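# Let the teacher be slow

I have been teaching robots by remote control since two winters, and before this I taught sewing to adults. People laugh when I say that the second job was easier to begin because of the first one. I think it is true, and I want to explain why I disagree with the way most teams do this work now.

The usual way is to collect many demonstrations quickly. At Studov, where I work, we had a target of 45 in one shift for each operator. A demonstration that took too long was marked as bad, and a demonstration with a pause inside it was thrown away. In May we passed 2000 saved demonstrations for one group of living room tasks, and there was a cake. I ate the cake, but I was not happy with the number.

When I watched our recordings again, I saw what we had taught. We had taught hurry. The operators came down on a cushion always from the same side, because this side is comfortable for the person who holds the controls. They closed all the fingers together, because to move them one after another needs more attention. None of these were decisions about the cushion. They were decisions about the end of the shift.

A hand with several fingers makes this problem bigger. With a simple clamp there is only open and closed, and a tired person can still do it well. With four fingers over soft leather, there is a moment before touching when you must choose what each finger will do. In my sewing class I called it "the look before the needle." It is the most useful moment for the student, and in our office it was the moment we cut out.

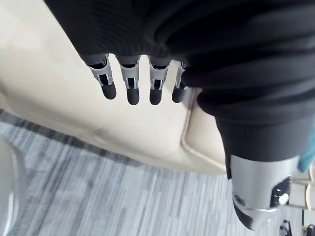
Waqas Awan read a first version of this essay and he does not agree with me. He wrote that a pause teaches the robot to pause, and nothing more. The machine doesn't know that I was thinking, he said; it only sees that the arm stopped, and later it will stop also, in the wrong place, for no reason. He would prefer 865 fast demonstrations with some mistakes to a small number of beautiful ones.

I take this seriously, and about the long pauses he is right. If I stop to scratch my nose, please cut it. But a slow approach is different from a stop. When I come down slowly I make small corrections, and these corrections are the skill. A fast operator makes them too late or leaves them out.

So I ask for something modest. Pay the operators by the hour and remove the target for one month. Let them say which demonstrations were good, before the software says it. And let new people teach by hand first, with their own fingers on the cushion, before they receive the controls.

Kulsoom Qureshi has promised me one month of this on her team. I have asked for the month with no cake in it.

13 July 2026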